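Subject: Re: [arm-users] wrist offset creeping after protective stops
From: Adhiambo Biwott
Month: March

Hello all,

Sorry for the slow answer. I wanted to finish the repeat runs before I wrote anything, and then the cell was booked for most of the week, so the reply has been sitting half written in my drafts folder gathering odd sentences. I've quoted the earlier message in full so that anyone searching the archive later gets the question along with what I have to offer.

> Hi list,
>
> Has anyone on here seen a slow drift at the tool end after a run of
> protective stops? We have a Honelero arm, the older six-joint one,
> doing pick and place into Zadwood trays. Everything is fine first
> thing in the morning. By mid-afternoon it is putting parts down
> a couple of millimetres to one side, and if we carry on it starts
> clipping the tray edge, which of course gives us another protective
> stop, and then it's worse again.
>
> Re-homing helps sometimes. Power cycling helps sometimes. The
> supplier told us to check the tray fixture, which we have done until
> we are sick of the sight of it. It isn't moving.
>
> Is this a known thing? I don't much like the idea of an arm that
> isn't where it thinks it is, with people loading trays next to it.
>
> Thanks in advance,
> the Tutham end of things

Yes, I've seen it, and you're right not to like it. Ours is the same model, two years older if I read your serial prefix properly, and it gave us a good fright in the winter before we understood what was going on. I'll tell it in order because the order turned out to matter.

We first noticed when one of the evening people found a part standing on the lip of the tray instead of in the pocket. She pushed it in, carried on, and mentioned it at handover. Quite right too. The next day there were three of them, and the day after that the arm came down on the fixture clamp hard enough to stop itself. No harm done to anybody, but the clamp is a hand's breadth from where the loader's fingers go, and I took the cell out of use that same afternoon. There was some grumbling about it. I'd do the same again.

My first guess was the gripper mount, my second was the fixture and my third was the floor (we have a lift shaft on the other side of the wall, and I do like to blame the lift). I spent far too long on all three. I had a dial gauge on the fixture for a whole shift and it sat there like a stone.

What got us somewhere was giving up on the trays altogether. I put two strips of blue tape across each other on a flat grey surface and wrote a very short program that goes to one pose above the crossing, grabs a picture from the wrist camera, goes off through the usual pick and place path, and comes back to take another. No part, no tray, nothing to bump into. You then compare where the crossing falls from one picture to the next. It doesn't matter if the tape is a bit squiffy, so please don't waste an hour with a set square as I did the first time. As long as the camera mount is tight and the tape stays put, it's the change you are after.

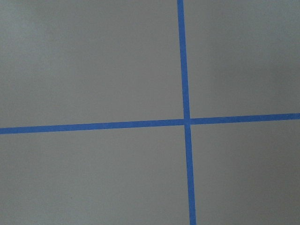
The tape cross from the wrist camera, crossing a little right of centre.

We ran 200 cycles with no stops at all, and the crossing stayed where it was to within what I can measure, so ordinary running was off the hook. Then I began triggering stops on purpose, with the cell fenced and me on the outside of the fence, and there it was. The drift came in little steps, one after nearly every stop, and always in the same direction. Left alone between stops it held perfectly steady. I went back through the controller log afterwards and found 1,169 protective stops recorded since the last proper service, of which 422 were in the months since we changed to the heavier tray. So we had been knocking it about a good deal more than any of us had realised, a nudge at a time.

The cause in our case was the wrist coupling on joint five. There is a clamp ring held with a ring of small screws, and ours had let go just enough for the coupling to slip a touch whenever the brake came on hard. The encoder sits on the motor side, so the controller has no idea. It reports the joint exactly where it was asked to be, quite cheerfully, while the tool is somewhere else. Re-homing appeared to help us too, but I now think that was luck, or the slip going back the other way a bit. I wouldn't trust it.

We took the cover off (isolated and locked off first, and with the arm supported, as joint five will drop if you give it the chance), cleaned the faces, fitted new screws and tightened them crosswise to the figure in the service manual. I'm not going to quote the torque here as I believe it differs between the early and later wrists. Do look up your own. After that I repeated the deliberate stops, 23 of them, and compared the pictures again. No step that I could find.

A few things I'd suggest before you open anything up:

Stop using it beside people for now. I know that's easy for me to say from here, and I know what your output figures look like, but a safety zone set up in the controller is worked out from the same encoders. If the wrist has slipped, the zone is out by the same amount.

Do the tape check both ways, once without stops and once with. If you get a smooth creep without any stops at all then you have something different from us, quite possibly heat, and the coupling is the wrong place to look.

Lock the camera exposure and focus if yours will let you. Mine was hunting for focus on the first day and I very nearly wrote down a drift that was only the lens.

Keep the pictures from every run. I overwrote my first lot, like a fool.

I did ring Kokkinos, who look after our service contract, and they were decent about it. They are sending a fitter to look over the other two arms, and I've asked whether the clamp ring check could go on the yearly sheet – it isn't on ours at present, and I'd be curious to know whether it's on yours.

One question back to you, if you don't mind. Do you know which side your parts are landing on? Ours always went towards the cable side, and if yours do the same I'd feel a good deal more confident that we're looking at the same fault. I'm happy to send the little program over as well, though it's not pretty and the comments are mostly me talking to myself.

All the best, and do mind your fingers in the meantime,

Adhiambo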